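I came to the Skustisari Operator Practice Handbook expecting to skim it. I've read a lot of good-practice documents for manual data capture with hand-held grippers, and most of them are a safety sheet with a folding diagram stapled on. This one runs to 182 pages, costs 115 dollars in print (the PDF comes free with it), and I've now worked under it since December. I like it a lot!

The handbook was written by Akosua Issahaku and edited by Nana Wumbei, both of whom have clearly spent long days standing at a table. You can tell from what they bother to write rules about. There's half a page on where the wrist strap of a watch may sit. There's a whole section on how to put a garment down when you've made a mistake. The formal standards we also have to follow say nothing on either subject, and those are the things new operators ask me in their first hour.

The garment chapters are the best part of the book. A T-shirt gets its own chapter, and it starts well before any folding: lay it flat, find the neckline, settle the sleeves, and only then decide where the two grippers go.

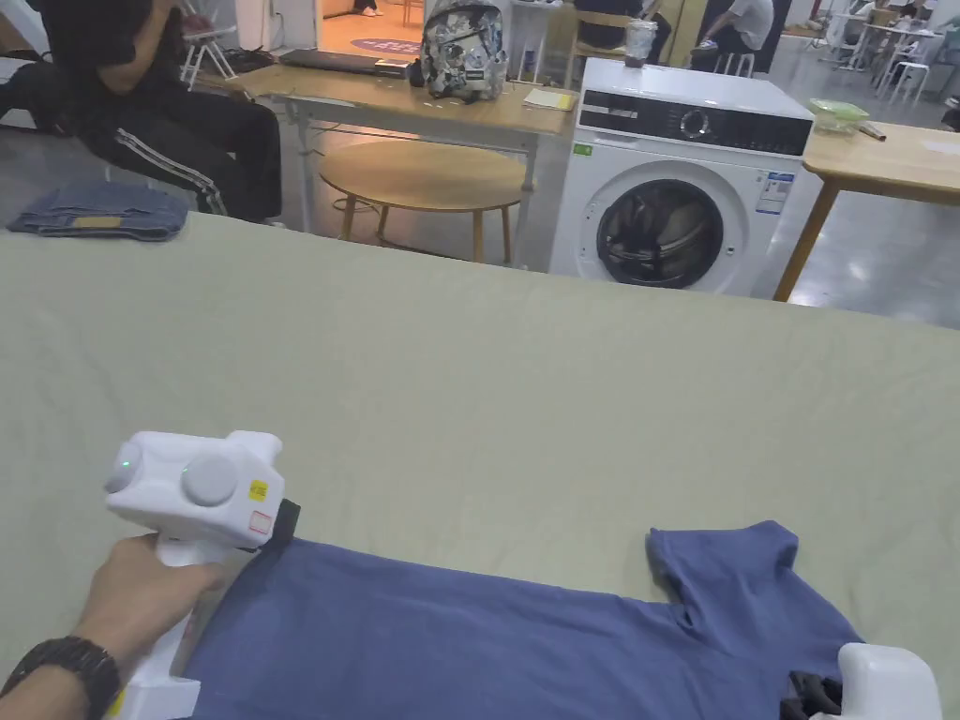

Rule 4.3 is the one I'd put on the wall. Both tools should have a settled hold before either one travels. It sounds obvious, and I had been breaking it for years. I used to start pulling with my left while my right was still hunting for the collar, and my recordings had a little lurch in them that I put down to the software. Two weeks of following 4.3 and the lurch was gone – my hands had been the problem all along.

I also like how the book treats wrinkles. Older guides want the cloth smoothed until it looks ironed. Issahaku asks for "flat enough to read the edges" and leaves it there, which saves a surprising amount of time over a shift and gives you shirts that look like shirts.

Chapter 6 covers the room. The handbook takes it for granted that you're working in a real place with desks, appliances and other people in it, and it doesn't ask you to strip everything out. What it wants is a clear reach on all sides of the operator, cables kept out of the walking path, and a quick look at the table edge before each new item goes down. There's a one-page checklist for this at the back. We copied ours and taped it inside a cupboard door, and it's already getting ragged at the corners.

I'm less sold on the break schedule. It's sensible on paper, but it assumes every item takes the same effort, and anyone who has done a run of heavy denim after a run of T-shirts knows that's wishful. We shortened the denim sessions ourselves and kept the rest as written.

The log sheets come from Didix, and they're fine. Each session gets a number, a garment type and a free-text line. I ran 165 sessions on them before I wanted a second free-text line, so take that as mild criticism. Aidoo makes a tablet version that matches the same fields, and it's quicker if your hands are already full of equipment, though I still prefer paper for the notes I want to argue about later.
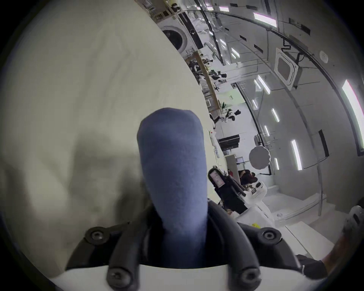
**Tool care and inspection**

This is the chapter I expected to be dull, and I ended up reading it twice. It asks for a check of the finger pads and the visible screws at the start of each shift, by the person who'll be holding the tool, with initials on the sheet. Pads get looked at for lint and for worn patches in the covering. Screws get a look and a finger test, and anything that moves means the tool goes on the shelf until it's been seen to.

There's a good paragraph on parking the grippers between items, too. Set them down the same way every time, pads clear of the surface, and don't hang them by the cable (I have done this, and I'm sorry).

My one real complaint is the cross-references. The inspection chapter sends you to form 2209, and form 2209 is only in the Zenport edition of the appendix, so I had to write and ask for it. Wumbei sent it over the same afternoon with a note that the next printing will include it.

**Who should get it**

Anyone training more than a couple of operators. If you work alone and already have tidy habits, borrow a copy for chapters 4 and 6 and see how you do. Mine has coffee on the cover and tabs all down the side, and I've ordered a second one for the other table.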